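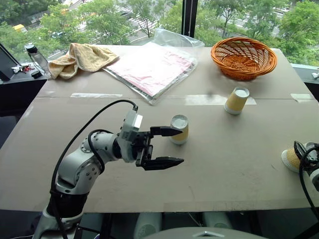 I've gone through more paper cups than anybody should have opinions about, but the Turkell ribbed ones have been our regulars long enough now that I think I can review them fairly. We started buying them when the big kettle moved upstairs and all the proper mugs went missing (you know who you are). They're a plain-looking thing, tan-yellow on the outside with a pale rim, and I like that they don't have a slogan or a row of coffee beans marching round them. They look quite nice stood upside down on the big table by the windows, with the orange basket behind, which is more than I could say for the shiny white ones we had before. Those looked like a dentist's.

So, the ribbing. I'd bought smooth cups for years and doubled them up for tea, like everybody does, and felt guilty about it. With these I don't bother. I fill one to just under the rim straight from the kettle, and I can pick it up more or less right away and walk off down the corridor with it. It's warm in the hand, and if you grip it right at the bottom you'll know about it, but I've never had to do that fingertip shuffle where you put it down on every surface you pass. Coffee from the machine comes out cooler anyway and is no trouble at all.

The ribs help with grip too. Devendra Dubey, who drops things for a living as far as I can tell, hasn't dropped one yet!

Rims next. A paper cup lives or dies by its rim for me, and the rolled edge on these is good and firm. It doesn't go soft halfway down a long tea, or not unless you're a chewer. I left one with an inch of coffee in it overnight as a sort of test (all right, I forgot it) and in the morning the base was still sound, with no brown ring underneath. The old Agarwal ones would have been through to the wood by then. I did get one leaker in the last box, right along the side join, and it got me down the sleeve of a clean shirt, so I'm knocking something off for that.

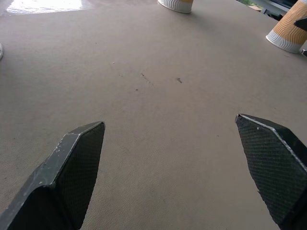 They're steady as well, either way up. I always put the spares out upside down to keep the dust off, and it's a habit I'd recommend to anyone with a big open room – the mouth is the wide end, so they sit there quite happily and don't go over every time somebody opens a door. The bottom is set in a little, so if you're the type who rinses and reuses, give it a shake before you turn it over or you'll get a small puddle down your front.

Now for the grumbles. The first is stacking. The ribs make them bulky, so a sleeve of these is a good deal longer than a sleeve of smooth cups, and it won't stand up in our cupboard. I've had to lay it on its side, where it rolls about behind the biscuits. They also cling to each other. You go to take one and two come up, and then you're stood there trying to peel them apart with a teabag in your other hand. A quick twist does it, but visitors never know about the twist, and they just end up taking both.

The second grumble is lids. The Turkell lids are sold separately and I think they're poor, very thin, and they pop up on the far side as you press down on the near one. Mohit Mittal swears by the Triratach lids, which aren't meant for these cups at all but do click on if you're patient. I've tried it and he's right, though I wouldn't trust one in a car.

The third isn't really the cup's fault. I order from the Drasthorpe shop, and the outer carton turns up squashed at one corner nearly every time. The cups at that end come out a bit oval. You can push them round again with your thumb, and they hold water perfectly well afterwards, they just look a bit sorry for themselves.

On price, they're dearer than smooth ones and I did wince at first. But I'm using one where I used to use two, so a box lasts well past the month now and I've stopped looking at the total. I haven't tried them with soup. Somebody in the comments on the shop page says it's fine, somebody else says it very much isn't, so I'll leave that to braver people.

4 stars from me. I've got another box coming in November, and I'm still looking for a better lid, so if you've found one that fits, please do say which.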